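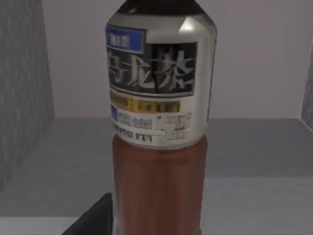

3.2 Choice of objects

The first version of our simulator held a single gray cube, which the class learned to pick up within a week and was sick of by the end of November. For the second version each team in the Wurkstead robotics course had to model something a person might want handed to them. One team chose a bottle of oolong tea (Figure 2), on the grounds that they drank a lot of it.

Figure 2. The bottle model in the Pesemik simulator, with a finger of the gripper at lower left.

The label took longer than the grasp planner. At the texture size we allowed, the three large characters survive well and the small print does not, so the team's careful work on the fine text went unrewarded. The gripper cannot read and made no complaint.

Each policy was trained for 2,000 episodes and then tested on 800 grasps with the start position of the bottle shifted at random. The contact model treats the bottle as one rigid body. Real plastic gives when squeezed, and we left this out after an early attempt at soft walls sent the bottle through the table at a speed we did not record. Students who wanted to tune friction by hand were allowed to do so, and most asked for the default values back the same afternoon.

Lighting was fixed for all test runs. We return to this decision, with some regret, in Section 5.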